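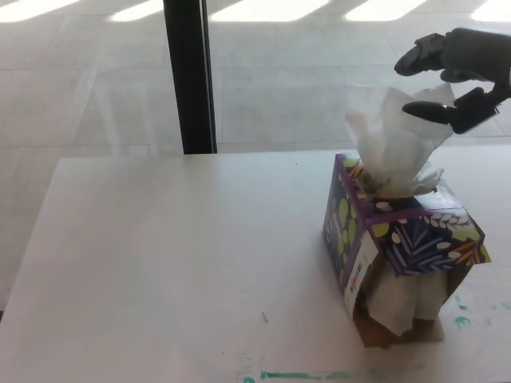 Flasness Robotics Laboratory, Brastmont
Tabletop Manipulation Area
Safety Inspection Checklist and Comments
Station 13, Undix hand, tissue removal task (Lightfoot project)

Inspection date: 31 July 2026
Type of inspection: Unscheduled, following a reported fault
Station status at close of inspection: Restricted. Powered operation is not permitted except for the tests listed in Section F.

Reason for inspection

During a tissue removal run, the operator pressed the hand stop while the thumb and upper finger were closing on a tissue. The arm stopped. The thumb continued to press inward until the operator removed power at the station switch. The operator was not in contact with the hand and no injury was reported. The run log was saved before the controller was restarted.

Ratings used: Pass, Fail, Pass with comment, Not tested.

Section A. Work surface and objects

A1. Tabletop stable, level and free of sharp edges.
Pass.

A2. Tabletop clear of tools, fasteners and loose cable.
Pass.

A3. Surface markings current and readable.
Fail.
Comment: Green marker remains on the white top, in places faded and broken, and there is a short pinkish-red mark as well. The station sheet does not say whether any of these marks are placement guides. An operator new to the station could set an object to the wrong line. Remove old marks with the approved cleaner. If guides are needed, use removable tape and record the layout on the station sheet.

A4. Task objects in suitable condition.
Fail.
Comment: The cardboard tissue box is torn or opened at one end, and a flap projects from that end. Folded tissues inside are exposed. A fingertip could catch the flap or enter the open end, and the load on the hand would then differ from the load the task was set up for. The box is to be replaced. Damaged boxes may be used only where the run plan calls for them by name.

A5. Objects placed within the approved reach area.
Pass with comment.
Comment: Position is acceptable. The box is not held down and can turn when a tissue is pulled. The project should decide whether a base fixture is wanted and note the decision in the run plan.

Section B. Hand, mechanical

B1. Finger joints free of visible cracks, loose covers and debris.
Pass.
Comment: Checked with power removed. Tissue lint was found in the thumb base joint and was cleaned out. The amount was small and did not restrict movement by hand. Lint has been kept in a labeled bag with the fault record.

B2. Fingertips secure and not worn through.
Pass.

B3. Thumb moves through its full range by hand, power off.
Pass.
Comment: Movement was smooth in both directions. The fault is therefore unlikely to be a mechanical jam. This does not rule out a problem that appears only under load.

B4. Mounting screws marked and undisturbed.
Pass with comment.
Comment: Two screws at the wrist mount have no witness mark. Both were at the correct torque. Apply marks before the station is released.

Section C. Stop functions

C1. Emergency stop button within reach of the operator position.
Pass.

C2. Emergency stop removes power from arm and hand.
Pass.
Comment: Tested with the hand open and again with the hand closed on a foam block. Power was removed from both devices each time.

C3. Hand stop button halts arm movement.
Pass.

C4. Hand stop button halts all finger movement.
Fail.
Comment: This is the reported fault, and it was reproduced. With the hand closing on a foam block, the hand stop halted the upper finger and the arm. The thumb kept its last force command and continued to close. With the hand closing on nothing, all digits halted as expected. The routine monthly test is carried out with an empty hand and would not have found the fault.

C5. Restart after a stop requires a deliberate operator action.
Pass.

C6. Labels distinguish the hand stop from the emergency stop.
Fail.
Comment: The labels differ only in small text. The operator chose the hand stop in the belief that it removed power. The two controls need different wording that can be read from the operator position. The hand stop must not be described as a safety stop in any station document.

Section D. Software and settings

D1. Installed controller settings match the approved record.
Fail.
Comment: The thumb force hold setting had been changed in May for a different task and was not returned to its approved value. The change was entered in the project notes but not in the station change log. Settings must be compared with the approved record whenever a station moves from one task to another.

D2. Force limits active for every digit.
Pass with comment.
Comment: Limits are active. The thumb stayed below its limit throughout the reported event, so no alarm was raised. Staff should not read the absence of an alarm as a sign that the hand has stopped.

D3. Run log complete for the reported event.
Pass.

D4. Access to settings limited to authorized staff.
Not tested.
Comment: The account list was unavailable at the time of inspection. The area supervisor is to supply it.

Section E. Surroundings and conduct

E1. Floor dry and free of trip hazards on all sides of the table.
Pass.

E2. Direct sunlight does not affect the task camera.
Pass with comment.
Comment: Sunlight reaches the floor beyond the table at some hours. It was not a factor in this fault. Glare on printed packaging should be checked when new objects are introduced.

E3. Operators keep hands out of the reach area while the hand is powered.
Pass with comment.
Comment: Practice at the station is good, but the written instruction allows an operator to free a caught tissue "after stopping the hand." In light of C4, that wording is unsafe. Until it is revised, power must be removed at the station switch before anyone touches the hand, the tissue or the box.

E4. Current operating instruction posted at the station.
Fail.
Comment: The posted copy is out of date. It was taken down during the inspection.

Section F. Required actions before release

Restore the approved thumb force hold setting and enter the correction in the station change log. Responsible: Lightfoot project lead.

Repeat test C4 with the hand closing on foam, on a tissue and on nothing. All digits must halt in each case. Responsible: area supervisor, with a second trained person present.

Send the run log and the C4 results to the supplier of the Undix hand and ask whether the hold behavior is intended. Responsible: equipment office.

Replace the control labels and the posted operating instruction. Responsible: area supervisor.

Clean the tabletop, replace the tissue box and mark the wrist mount screws. Responsible: station operators.

Add a loaded-hand stop test to the monthly check for every station fitted with this hand. Responsible: safety office.

Items A3, A4, C4, C6, D1 and E4 must be rated Pass at reinspection. Item D4 must be tested. The restriction tag stays on the station switch until the safety office signs the release form, and a copy of this checklist is to be kept with the station log.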